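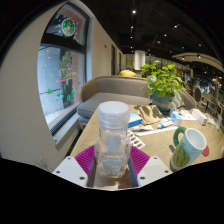 The great January cupboard business

11 January 2019

Happy new year, all of you, and a special hello to the people who signed up over Christmas (I think my cousin has been handing out the address at parties again). I promised you something on the bus timetable this time and I'm afraid it will have to wait, as I've spent the whole of the holidays with my head in the kitchen cupboards and can't think about anything else.

It started with the mustard. I wanted mustard for the ham, I was sure we had mustard, and I found four things that might have been mustard in jars I'd refilled myself and never written on. One was mustard. One was turmeric paste from a cookery class in Brodolstead that I went to in September, the September before last. The other two went down the sink and we don't need to discuss them.

So I took everything out! I don't recommend doing it the way I did, which was all in one go, on the day before people were coming to lunch, with the radio on too loud to hear the oven timer. But it did get me going, and several of you have written before to ask how I store things in such a small kitchen. The answer until last week was "badly". I'd like to think it's a bit better now.

Jars first, as they're my weakness. I have never knowingly thrown away a jar. Jam jars, pickle jars, the tall ones olives come in, the ones with the lid that's always slightly too tight. My mother kept hers in the shed and I keep mine over the cooker, where they get that sticky film on them that no washing-up liquid touches. (A paste of bicarb and cooking oil does shift it. Rub it in, leave it while you have a cup of tea, wipe it off with kitchen paper and then wash as normal. It works on old label glue too, and I'm told on car bumpers.)

I've got it down to the clear ones with screw-on lids. Glass or plastic, I don't mind which. Plastic is lighter and it bounces, and if you have ever swept lentils and broken glass off a tiled floor in your socks you'll know why I've come round to it. Glass is better for anything smelly. Cumin in a plastic jar means that jar is a cumin jar until the end of its days, so just give in and write CUMIN on it.

Which brings me to labels. Songül Ertürk, who many of you will know from the Karakaya bakery, put me right on this one. She never puts the label on the lid. I always had, so I could see them from above in the drawer, and what happens is that you open two jars at once when you're cooking and the lids go back on the wrong way round, and then you have cinnamon in the chilli. She showed me what they do at the bakery with the small stuff, which is to write on a bit of card and drop it inside the jar, up against the side where you can read it. No glue, no peeling, and when you finish the sesame seeds you take the card out and put another one in. I'd never have thought of it! Do it with dry things only, obviously. I tried one in the brown sugar and it came out like a stamp that's been through the wash.

She also writes the date on. I said I'd remember when I'd bought things and she just looked at me.

On dates, then. I found a tin of mandarin segments that was older than my niece. I found custard powder in a tin with a design they stopped making years ago, and I've kept the tin. The herbs were the worst, because dried herbs don't go off exactly, they simply stop tasting of anything, and you carry on putting more and more of them in and wondering why the stew is dull. Rub a pinch between your fingers. If it smells of hay, out it goes. I got rid of 15 packets of herbs and spices that way and I could not tell you what a single one of them had been bought for, except the juniper berries, and we never had that goose.

Now, mugs. I've had more letters on mugs than on any other subject, which I still find funny, given that I once wrote a very careful piece on boiler pressure and heard from precisely one of you. When I got them all out on the table there were 18. There are two of us. Even if we had every neighbour in from both sides we'd not use 18 mugs, and half of those neighbours only drink squash.

I tried to be strict. I lined them up and asked of each one whether I'd reach for it first thing on a dark morning. The matching ones we were given for our wedding did very badly, I'm sorry to say. They're thin, they're elegant, they go cold in no time and you can't get two fingers through the handle. The ones that did well were all the silly ones. A watermelon mug with a green handle, for instance, will cheer up any kitchen in January, and I won't hear a word against fruit on crockery. Remzi Ateş at the hardware shop told me people buy plain white ones in the sale and come back for the daft ones a fortnight later at full price, and he has stopped trying to reason with them.

Where did the others go? Well, the charity shop on the hill in Skurkbridge isn't taking mugs just now, they've a back room full of them. The playgroup took a few for paint water. One has gone under the sink with the scrubbing brushes standing in it, one is on the windowsill with chives growing in it (put a few stones in the bottom, there's nowhere for the water to go otherwise), and the wedding ones are wrapped in newspaper on top of the wardrobe while we both pretend we haven't made a decision.

Liv Sundqvist wrote to me before Christmas to say that she keeps nothing at all on her worktops, not even the kettle. It lives in a cupboard and she gets it out each time. I've thought about this a great deal. I've tried it. I lasted from breakfast until just after breakfast. But there's something in the idea, so I've gone halfway and cleared the bit to the left of the cooker, and I do now have a place to put down a hot tray without shouting for somebody to move the bread. If you can only manage one clear patch, I'd have it there.

The other thing I'd pass on is the question of height. I'd got all my heavy things up high and all my light things down low, for no reason except that's where they'd landed when we moved in. The big casserole was above my head! I've swapped them round, so the pans and the flour are down at knee level and the cereal and the paper napkins are up where it doesn't matter if they fall on me. My shoulder is already happier. It does mean getting down on the floor for the flour, and getting back up is its own little adventure, but I make less cake in January anyway.

I had a go at the drawer as well, the one everybody has. Ours gave up a bicycle key, a great many elastic bands, the instructions for a toaster we gave to my brother, some birthday candles that have done several birthdays each and a takeaway menu from the place in Fedasdale that is now a dog groomer's. I kept the candles. I posted the instructions to my brother, who rang to say he'd had to throw the toaster out in the autumn.

Lesia Zhuravel asked if I'd say something on moths, and I will, although it isn't cheerful. If you find little webby clumps in your flour or your oats, throw out whatever they're in, hoover the corners of the shelf and wipe the whole thing down with vinegar and water. Then put everything into jars with proper lids, so if some do hatch they can't get into the next bag along. Don't forget the bird seed, ours were in the bird seed. People swear by bay leaves. I've put bay leaves in and I haven't had a moth since, but it's also been freezing, so ask me again in the summer.

A few small bits before I go:

The bag of odd lids I mentioned last time has gone to a good home. Thank you to everyone who offered, and no, I'm not collecting any more.

Orhun Dursun is after wide-necked jars for his marmalade, lids included, and he'll give you a filled one back if you take him a decent boxful. The Seville oranges are only in the shops for a short while so don't hang about. He likes them washed, please, with the old labels off (see bicarb, further up).

We passed 3,000 readers over the holidays, and I had to go and sit down. When I began this it went to my sister and the people from choir.

Next time it's the bus timetable, I promise, plus your replies on whether you can freeze cheese. I've had plenty of those already and you don't agree with each other at all, but do keep sending them, and if you've any views on where the kettle should live I'd be glad of those too.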